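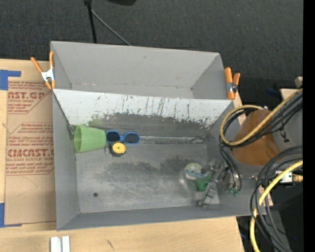 Print this page | E-mail this page
Filed under: Talks and handouts – Home and Garden

Good morning, everyone, and thank you for coming out on a Sunday when I'm sure most of you have a bed or a newspaper you'd sooner be with. My subject is worm farming, and more to the point, how to keep a worm farm going through a cold winter without fretting over it. I had my first one from Gunnel Nordin at Ramham, who gave me a lump of bedding in a bread bag and told me to stop asking questions and feed them. When you're choosing a home for yours, think about the walls before anything else. Metal bins like the two grey ones are sturdy, but look at the panel between them, with the pale coating scratched and chipped and dark grey metal coming through lower down. I wouldn't put damp bedding against a surface like that. Spring clamps like those orange-handled ones, though, I'm very fond of, and I use mine to hold the hessian down over the rim.

(Pause here. Ask who already keeps worms. Let them talk – they will!)

Now, bedding. Shredded newspaper, torn egg cartons, old leaves if you have them, all soaked and then wrung out like a face washer. I was far too stingy with it my first winter and the poor things bunched up in one corner. Go deep, and then go a bit deeper.

Feeding in the cold is where people come unstuck. Worms slow right down, so what they'd get through in a few days in summer might sit there for about two weeks in August. Hnat Romaniuk, who many of you know from the Halvorsen gardens, chops everything as fine as mince and freezes it first, then thaws it before it goes in. I've taken up the freezing but I'm afraid I'm too lazy for the mincing.

(Hand round the jar of castings. Lid stays on until it reaches the back row.)

On smell: a healthy farm smells like the bush after rain. If yours is sour, stop feeding, fork in dry paper and leave the lid ajar for four days. Go easy on citrus and onion, and please, no meat.

Castings go a long way. I stir a good handful into a watering can, let it settle and give it to the silverbeet, colour of weak tea.

(Questions until 11, then morning tea. Remind them to bring the jar back.)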